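最后更新：2021年5月30日

大家好！欢迎来到 Nivirier 雨量观测网的常见问题页。春天以来信箱里的问题比去年多了不少，我一边喝茶一边回，回着回着发现好多是同一件事，干脆都整理到这一页上。写得有点啰嗦，请多包涵，反正下雨天也适合慢慢读。（整理人：Nathalie Vachon）

## 没有气象基础，能参加吗？

当然能！我们的观测员里有种菜的，有教琴的，也有退休后只想给自己找件事做的。每天要做的就是看一眼雨量筒，记下一个数，倒掉水，装回去，整个过程 3 分钟就够了。至于锋面、对流这些词，听多了自然就熟了，听不熟也不影响你读刻度。

## 雨量筒要自己买吗？

第一只由观测网借给你，登记地址之后可以到 Lozano 的旧邮局来取，来之前写封信说一声，免得白跑。筒是透明的，量程 100 毫米，对我们这条河谷来说绝大多数日子绰绰有余。如果你家里已经有一只，也欢迎继续用，只是请先把型号和口径告诉我们，我们要核对一下刻度是不是按这个口径标的。厨房量杯就不要用啦，口径不同，读出来的数没法和别人的放在一起比。

## 装在哪里合适？

找一块开阔的地方，离房子、树和围墙远一些。有个老办法很好用：障碍物有多高，雨量筒就至少离它两倍那么远。筒口要水平，离地 30 厘米以上，太低的话，大雨砸在地上会溅进去。草地比水泥地好，水泥地溅水厉害得多。

院子小怎么办？这个问题我收到过很多次，自己家也是这样。那就选相对最空的一角，然后在登记表的“周围环境”一栏里如实写明，东边有墙就写东边有墙。有说明的数据我们照样收，画图的时候心里有数就行。阳台上的雨量筒我们暂时不收，楼体挡风挡雨太厉害，差别实在说不清。

## 几点读数？晚了怎么办？

早上八点。起晚了也没关系，请把真正读数的时间写上，千万别写成八点。夏天的雨来得急，一场阵雨正好落在早饭前后，时间差一点，这场雨就会算到另一天去。

## 刻度到底怎么看？

把筒拿到和眼睛一样高的地方，看水面弯下去的最低处。站着往下看，数字多半会偏。湿了筒壁但底下没有可读的水，请填“微量”，不要填零；一滴没有才填零。而且零也要报！不下雨的那天同样是一条记录，空着不填的话，我们根本分不清是没下雨还是你去度假了。

## 出门几天，筒里积了水，还算数吗？

算，但要按“累计降水”上报，写清楚从哪天到哪天。请不要自己把总量平均分到每一天，看着整齐，后面整理数据的人会很头疼。Iker Paredes 去年夏天帮忙核对 July 那一册（对，他的文件夹一律用英文命名，我们也就跟着叫了），为了一串一模一样的数字对着雷达图看了一个晚上。

如果天气热又放了好几天，筒里会蒸发掉一些，备注里提一句就好，不必自己往上加。

## 下冰雹或者下雪呢？

冰雹先别急着倒。有条件的话量一下最大那颗的直径，和硬币一起拍张照，再等筒里的冰化了读水量。雪天要把内筒和漏斗取下来，只留外筒接雪，拿进屋里化开，再倒进内筒读数。外筒接满了又还在下，就把时间记下来，两次的水量相加。请一定等雪停了或风小了再出门，数据缺一天没什么大不了的，人摔一跤可不得了。

## 雷雨时要不要出去看？

不要。听得见雷声就待在屋里，等最后一声雷过去 30 分钟再去院子。这一条没有商量的余地，我平时很好说话，唯独在这件事上会给大家打电话。

## 筒里有树叶、虫子或者鸟粪，怎么处理？

读完数再清。叶子堵住漏斗的话，当天的读数后面请标“堵塞”，然后用清水和软刷子洗一洗，别用去污粉，内壁磨花以后刻度会越来越难认。Bakby 那边杨树多，飞絮的季节最好每天瞄一眼漏斗，家里收拾屋子的时候顺手就做了。
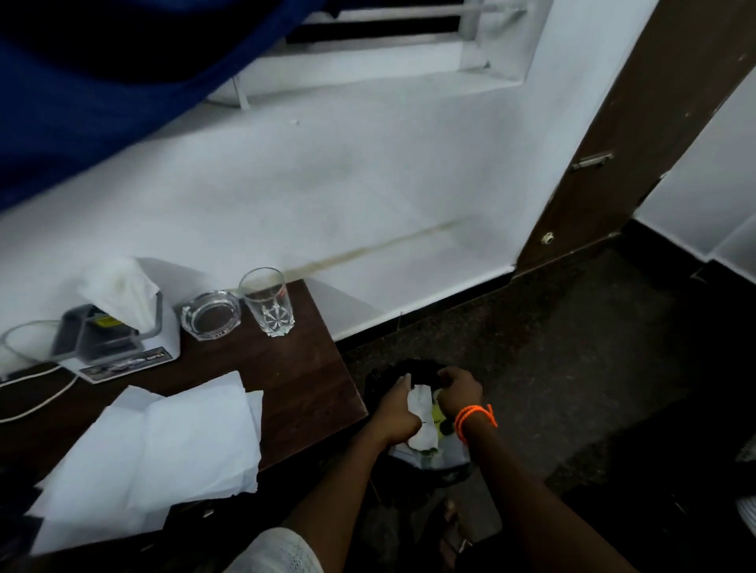
Florencio Figueroa 来信说，他那里最麻烦的是蜘蛛，一夜之间就能在漏斗里结好网，小雨全挂在网上下不去。他现在每天傍晚拿一支旧画笔在漏斗里转一圈，早上的微量读数比以前可靠多了，还问能不能把这个办法写进手册。

当然可以，已经写进去了，谢谢你！也请其他住在林子边上的朋友试试。补充一句，傍晚清理的时候别把筒碰歪了，碰倒了就老老实实记“缺测”，谁家都倒过。

## 我的数和邻居家差很多，是不是我错了？

不一定。夏天的对流雨范围很小，路这头浇透了，路那头地还是干的，这种事年年都有。要是连着好几场大范围的绵绵细雨都差很多，那就值得检查一下筒口是不是歪了，或者旁边的树是不是又长高了。我们每季会挑 3 个站点上门看看，想让我们去你家的，写信报名就好，有茶喝更好。

## 数据交到哪里，最后用来做什么？

用网页表格、手机短信或者纸质卡片都行，纸卡请在月底投进 Plendden 图书馆门口的绿色信箱，由 Milagros Llorente 统一录入。字请写大一点，一和七分开些，她会感谢你的。

汇总之后我们画成降水分布图，放在网站上，谁都可以下载。种地的人拿去安排灌溉，学校拿去上课，也有人只是想看看自家那个点是什么颜色。地图上只标大致位置，不会出现你的门牌号和姓名。

## 想退出怎么办？

随时可以，不用不好意思。把雨量筒洗干净送回 Lozano，以前的记录会照常保留。搬了家还想继续的，请重新登记一个站点，别沿用旧编号，新旧两处的雨混在一起就拆不开了。

还有别的问题，请写信到观测网信箱，标题写“提问”。我一般晚上回信，雨季会慢一点。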